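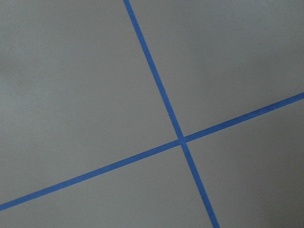 Workshop notebook, dye bench, February 2022

Back on the madder. I know I said I was finished with it after the Fasside blanket, but Slavica came in with a carrier bag of roots her aunt had dug up and I am weak. They'd been drying on top of a boiler and were snapping nicely, so I weighed out 200 g and put the rest in the tin with the loose lid (Ruwan, please don't keep your biscuits in there again, they taste of soil and so does the madder, probably).

Chopped the roots by hand first, then gave them a go in the old coffee grinder. It smells like a wet garden shed in there now. Rinsed them twice in cold water to get the yellowy brown out and kept the rinse water in a jar, because Osvaldo swears it gives a decent peach on silk. I've never had anything but beige from it. We'll see.

Wool is the Skondberg two-ply, the undyed one, five skeins. I scoured them yesterday and did the alum overnight. I was a bit generous with the alum, I think, the skeins feel slightly sticky when squeezed. Last time that happened the colour came out fine but the yarn was horrid to wind, so I've given two of them a second rinse and left the others as they were. Tags are knotted string: one knot for rinsed again, two knots for not. The fifth has no tag at all and that one is for after the iron pot.

Heat. This is where I always go wrong, I get bored and turn it up. Nii's note from the last batch says hold it at sixty and do not wander off, underlined, with my initials next to it, thank you Nii. So I sat there. Did the whole of the afternoon's post and half a crossword with the thermometer in front of me and it only got away from me once, up to 68 while I was on the phone to the Agbenyega people about the order. (They want the swatches in May now, which is a relief, and they want them on card, which is less of one. Does anyone know where the card went after the open day?)

Water is the other thing. Darragh has been going on about chalk for months and I've been ignoring him because it sounded like a lot of faff, but I did a small side pot with tap water and a pinch of chalk, and another with rainwater from the butt and nothing in it. Same root, same wool, same time. The chalk one is a proper red! A bit brick, a bit orange if you hold it by the window, but red. The rainwater one is what I'd call tinned salmon. So there you are, Darragh, you can stop leaving the tub on my chair.

Main pot had chalk added after that, late, when the wool had already been in for an hour. I'm not sure that's fair on it. Came out darker than the side pot but less even, with pale bits where the ties were too tight. My own fault – I used the cotton ties from the Drandbridge job and they don't give at all when the wool swells. Looser next time, figure of eight, and four to a skein.

The two knots and the one knot look the same to me so far. They're on the rack by the back door, still dripping, so I won't say more until they've dried. The red always drops a shade or so and I've been caught out by that before. Osvaldo's peach: beige. I've put the silk scrap in the book anyway, opposite page, bottom corner.

Exhaust bath is in the lidded bucket under the sink. Please don't tip it! There's at least one more go in it and I want to try it on the grey fleece, which I have never got a good colour over but I keep hoping for a sort of old-roof-tile brown. If it starts to smell, then all right, tip it, but tell me.

Costs, roughly as far as I can be bothered: roots free, alum from the big bag, wool already paid for. We're getting low on alum, though. The supplier does the 900 g tub again now and I'd sooner have two of those than another sack, the sack got damp and I spent a morning hitting it with a mallet.

To do, whoever is in first:
Turn the skeins on the rack so the bottoms don't go dark
Check the fleece for moth before it goes anywhere near anything else
Ask Slavica if her aunt has more, and how old the plants were
New batteries for the small scales, they read 746 with nothing on them and then went blank
Iron pot for the fifth skein, outside, with the door shut

Slavica says the plants may be four years old but she'll ring and ask.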